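Cleaning the pale things: a note from the Jastiren lending store 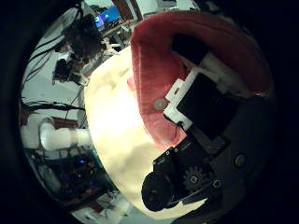 Faint smudges on a cream-white surface, seen close up. The lower half is where they show.

Members who borrow from the cream and white shelves will know that these items come back marked more often than anything else we lend. Dark enamel and coloured plastic can go out several times between proper cleans. The pale things can't, and from now until the end of April we are changing how they are checked in and wiped down.

The main change is to the light. Kerstin Solberg has moved the checking bench next to the side window, and there is now a desk lamp clamped to its left end. Please look at every pale item with the lamp on and then with it off. A strong light straight on to a curved surface can bleach out grey marks completely, and they only show again where the surface turns away and goes into shade. Most of the complaints we had last year were of this sort. The item had been passed as clean and the next member found marks on the underside when they got it home.

For ordinary smudges, use warm water with a little washing-up liquid and one of the flat cloths from the top drawer. Wring the cloth out well. Work from the top down and dry as you go, as drips will leave their own marks if they are left to run. Two passes are usually enough. If there is still a shadow after the second, leave the item to dry fully before deciding whether it needs more.

Please don't use the green scouring pads on anything cream or white. They take the shine off in patches, and the dull patches then pick up dirt faster than the rest. We have three jugs and a bread crock in that state already. The scourers have been moved to the shed with the garden tools.

Older mottling is a different matter. Some of it is under the surface and will not come out with any amount of wiping. Xiaoqing Zou has been trying a paste of bicarbonate of soda and water on the worst pieces, left for 30 minutes under a damp cloth and then rinsed. It lifted tea stains from the big mixing bowls but did very little for the storage bins. If you think something needs the paste, put it on the lower trolley with a note and she will look at it. Please don't try it on anything painted.

Fabric covers and padded parts should be kept apart from hard items while they are damp. This goes for the reds and pinks above all. One of the quilted pot covers left a stain on a white lid in the autumn, and the lid has had to be withdrawn. Covers go on the airing rack, and can be put back with their own item the following day. Thick ribbed fabrics take longer, so check the edges with your fingers before you pack them.

We have also bought a new stock of tissue to go between stacked bowls. It came from Vorkano in packs of 3,000 sheets, so there is no need to save the creased ones. One sheet between each pair is plenty. The old newspaper should not be used for wrapping any more, as the print comes off on to the glaze.

There are 52 pale items on the list at the moment, and the list is pinned inside the cupboard door. Tick the item, add your initials, and write down anything you couldn't shift. A short note such as "grey patch near base" is fine. Naveed Rana goes through the sheet at the end of each week and takes out anything that needs a closer look.

If you have borrowed something pale and it is still at home, a quick wipe before you bring it back would be a help, but please don't put it in the dishwasher first. Several of the older pieces won't stand it.

Questions to Carola Wegener at the desk, or leave a message in the returns book.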